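Courses > Robot Cell Practice > Unit 2 Handout

Unit 2: House rules for a bin-picking bench, and where they come from

Notes by Mackenzie Beaudoin. Lab sections run by Aaliyah Friesen.

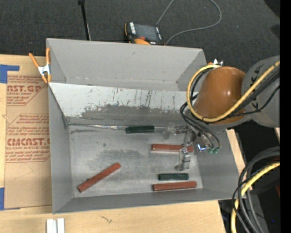

Fig. 1. Bin-picking bench, arm over the bin. Clamps on the rim, control device behind the far edge.

Okay, so last unit was all coordinate frames and I know some of you are still recovering. This one has no math in it at all. It's about rules: which ones you have to follow, which ones are just good manners, and how to write your own so that the next person on the bench can live with them.

I used to teach this stuff by reading the standards out loud for an hour. It was awful, and I'm sorry if you know anyone who sat through it. Now I do it bench first. Keep Fig. 1 next to you while you read and we'll come back to it a lot.

1. Three kinds of rules

When I say "the rules" in this course I could mean any of these, so ask me if it isn't clear.

Published standards. For industrial robots the one you'll hear about most is ISO 10218, which comes in two parts: one for the robot itself and one for the whole application or cell. There's also ISO 12100, on risk assessment for machinery in general, and that's the one I'd read first if you're only going to read one. The library has access. Please read the current edition and not a PDF your cousin saved years ago - these things get revised, and clause numbers move.

Site rules. These belong to whoever runs the building. Ours are taped up inside the lab door. When you go out on placement (Drolta and Nasution both take our students) you'll get theirs on the first morning, and theirs win while you're standing on their floor.

Bench rules. These are ours. We write them, we argue about them, we change them in June when the course is reviewed. Most of this handout is bench rules.

People mix these up constantly! I've had students tell me "the standard says" we have to log the cable loop, and no, it doesn't. I say it. You can argue with me about it and you might even win.

2. The robot is the small part of the problem

A bare arm with nothing on its wrist isn't an application yet. Add a gripper, a bin, parts, a table and a person who wants to reach in and fix a part that's lying funny, and now you've got something to assess. The hazards come from the combination.

Look at what's around the bin in the figure. Spring clamps on the rim. Cables along the arm. A long thin metal shaft lying on the bin floor with the blocks. The arm's data sheet won't mention any of that, and all of it goes in your assessment.

So when you fill in the worksheet, please don't write "robot: collision" and move on. Tell me what could hit what, and who'd be near it. Fingers between the gripper and the bin wall is a completely different line from an elbow against the arm housing. You'd fix them differently, so write them down separately.

3. The bench rules

3.1 Before you power up

Walk around the table once. I mean really walk, on your feet, all the way to the back. Check that each clamp is seated and give the bin a push with your palm. If it slides, stop there and sort it out.

Find the control device before you need it. On the bench in the figure it's lying against the far rim of the bin, and I want you to think about that spot. Could you get to it from where you plan to stand? Would you have to reach past the arm? Write down your answer, we're going to talk about it in section. The general principle is that a stop has to be reachable without going into the area you're trying to stop things in.

Then look at the cables. Follow each one with your eyes from one end to the other. You want enough slack for the wrist to turn and not so much that a loop can hook on something. The yellow cable in Fig. 1 goes around the housing in a wide loop, so that's a good one to practice on: pick a wrist rotation and sketch where you think the loop goes. Draw the clamps in too.

3.2 While it's moving

No hands in the bin. Not to nudge a block, not for a second, not in reduced speed. If a part needs moving, stop the arm, confirm it's stopped, say "going in" out loud, and then go in. When you're done say "clear". It feels silly for the first ten minutes and then it's just what you do.

One person runs the arm and that person doesn't do anything else. No typing up notes, no phone. Their partner can do the notes.

Hair, lanyards, sleeves, drawstrings: up, off, rolled or tucked. (I wear a lanyard all day and I forget it every single time, so call me out.)

3.3 Bin contents

Only put things in the bin that are on your parts list. If you've got blocks and a tool with a shaft, the list says blocks and a tool with a shaft. Mixed shapes are totally fine, and they make for a better exercise! But a long rigid item behaves nothing like a short block once a finger catches the end of it. It can pivot or lever against a wall. Your assessment needs its own line for it.

Don't leave spare parts on the tabletop next to the bin. Same for fasteners, tape ends and pens.

3.4 Sheet stock and tape

If you're using acrylic sheet, leave the protective paper on until there's a reason to take it off. Tape corners flat. Any edge that sticks out past the bin is something a sleeve can catch on, so look along it when you do your walk around. And if the sheet runs under the bin, check the bin for rocking, corner by corner.

3.5 Wear

Scuffs and scratches on the bin don't bother me. What I want logged is change. If the lining or floor looks different from the last entry in the book, write down what and where. A camera that picks parts by contrast can be thrown off by a new scratch or a dark smudge, and then you've spent your afternoon blaming the code. (Ask Aaliyah about this one. She has opinions.)

3.6 When you're done

Park the arm, power down, put the control device back on its hook, and sign the book. The next pair should be able to start from your log entry without having to come and find you.

4. Writing a rule people will follow

You'll be writing two rules of your own for this unit, so here's what I look for.

Say who does it. "The cables should be checked" is nobody's job. "The operator checks the cables before power up" is somebody's job.

Make it something you can see. "Be careful near the arm" can't be checked by anyone. "Both feet behind the floor line while the arm has power" can.

Leave out the ones you'd never enforce. If you write 40 rules, people will skim them and the one that mattered goes past with the rest - I'd much prefer a short list that everybody on the bench can say from memory.

Put the date and your initials on it. Rules hang around for years after the thing they were written for is gone. When I did a visit at Cestemano they had a rule about a door that had been bricked up, and everybody just kept signing for it.

5. A word on speed and "collaborative" arms

This comes up every year. Some arms are sold as collaborative, and students hear that as "safe to touch". What counts is the application. A power and force limited arm holding something pointed is still pushing something pointed at you. A slow arm can still trap a finger against a rigid wall, and a bin is basically four rigid walls.

So you don't get to skip the assessment because of what's on the brochure. The Triltex case in your reading packet is all about this, and I'd read it before section if you can. It's short.

6. What to hand in

One risk worksheet for the bench in Fig. 1. Use the blank one from the Unit 1 folder. I want to see, for each line, the hazard, who's exposed and when, and what you'd do about it. Start with changing the setup itself, then guarding or other protective measures, and only then signs and instructions. If every one of your fixes is "tell the operator to watch out", you'll get it back.

Two bench rules you think are missing from section 3. Use the tips in section 4. If we like one, it goes in the next version with your initials next to it.

One paragraph on the control device question from 3.1. There's more than one decent answer, so just make your case.

Keep the whole thing under 2000 words. Please don't pad it! Aaliyah reads these too and she grades the first drafts, so be kind to her eyes and use a normal font. Sketches by hand are fine as long as I can tell which end is the gripper.

If you get stuck on the worksheet, bring it half done to open lab. A half-filled worksheet gives us plenty to talk about, and we can stand at the bench and go through the lines together.

Contact: Mackenzie Beaudoin, Robot Cell Practice | Copyright the course authors, free to copy for class use | Back to top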